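Robot Manipulation Lab – Handout 3: Picking from a Cluster
Marchal building, bench room. Bring your notebook, closed shoes, hair tied back.

Last time was single objects, lots of space all round. Now we put things close together and touching. Read the whole handout before you book a slot on the arm, the slots are short and you will not want to be reading then.

Bench work for this unit, small items grouped next to a bottle of orange drink:

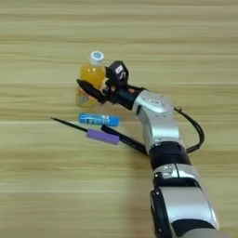
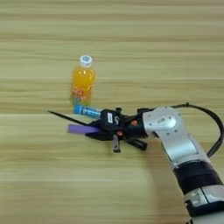
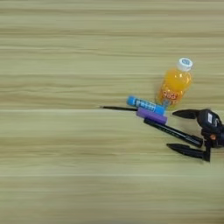
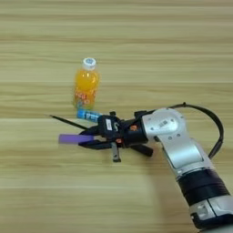

1. What makes a cluster hard

Single object: the approach is free, you choose the angle, the fingers open as wide as you like. Cluster: every finger needs room to go down. Open wide and you hit the neighbor. Open narrow and any small error in your position estimate puts a fingertip on top of the object instead of beside it.

Three things to write down before you move anything –
 which object is free (nothing lying on it)
 which sides of it a finger can reach
 what moves if it moves

That last one is where most groups lose points. Object A rolls, touches B, B tips. Your plan was fine for A and now your stored pose for B is wrong. Look again after every pick. Every pick! Not every second one.

2. Order of picks

Draw a dependency graph. Nodes = objects, arrow from X to Y means X has to go before Y. Lying on top gives an arrow. Blocking the approach also gives an arrow, people forget this one. If you get a loop then there is no clean order and you need a push or a nudge first to break it.

Tall things: usually leave for last if they can stand by themselves, as long as they do not block the wrist. If they do block the wrist then first. There is no general rule here, check the wrist and not only the fingers. The planner in Rellerov checks the fingers and the palm but the default model has no cable on it, so keep a margin on the cable side.

3. Grasp choice

Two fingers, parallel faces. For cylinders lying down you want to close across the diameter, with the finger pads parallel to the long axis. Across the ends works in theory and slips in practice.

For each object, write:
 width at grasp point (calipers, do not guess)
 opening you will command = width + clearance on both sides
 approach direction, and why not the oposite one
 lift height before any sideways move

Grasp near the center of mass. Pens and markers are not balanced at the middle of their length, so find the balance point on your finger first, takes a few seconds. If you grasp far off it the object rotates in the pads when you lift and then the place pose is off by that angle.

Force: start low. Raise in small steps until it stops slipping, then stop raising. Soft plastic deforms and a bottle that is squeezed comes out of the fingers at a different tilt than it went in.

4. Perception notes

Clear plastic with liquid in it – depth is bad. You get holes, or you get the table behind. Use the cap and the label, they come back fine. Fit an upright cylinder to those and extend it down to the table plane.

Thin black items: the depth is also bad, different reason, not enough return. Use color segmentation against the table, then project onto the plane. It works because the table is much lighter. On a dark mat it would not.

Two touching items of similar height merge into one blob in the height map. Split on color first, then height. If you do it the other way you will spend the whole slot tuning a threshold.

Wood grain: the edge detector finds long straight lines in the table and calls them objects. Mask by height or filter on direction. One group last term had a very confident "pen" that was the whole width of the table.

5. Procedure

a) Home the arm. Check the e-stop, really press it, then reset.
b) Load the Fallico workspace file for your bench. Not the one from handout 2, the table height is different.
c) Run the look routine, save the result. Name the file with your group code.
d) Draw your graph on paper, show it to whoever is supervising before the first pick.
e) Dry run with the gripper above the cluster, no descent.
f) First pick at slow speed. Timeout is 2000 ms on the close command, if it times out treat it as a failed grasp.
g) Look again, update the graph, continue.
h) Stop after 3 failed grasps on the same object and write up why. Do not just keep trying.

Keep hands out of the workspace while the arm is enabled. If something rolls, let it roll, disable, then fetch it.

6. What to hand in

Per group, 2 pages max plus the graph. Logs go in the Follby folder, raw, do not clean them up. I want to see the failures, a log with no failures gets more questions from me than one with ten.

In the write-up:
 the first graph and the final graph, and what changed
 table of grasps, commanded opening vs measured width
 one failed grasp explained properly, with the numbers
 one thing you would change in the order

Marks: plan, grasp table, failure analysis, tidiness of bench. Yes tidiness counts. Speed does not count in this unit, it will in the next one.

7. Common mistakes from before

Gripper frame and wrist frame mixed up. Check the sign on z.
Clearance added once and not on both sides.
Lift too low, the object drags accross its neighbor.
Graph drawn after the run. We can tell.

Reading: course notes p. 86 onward, the part on contact and friction cones. Skip the proof, do the worked problem after it.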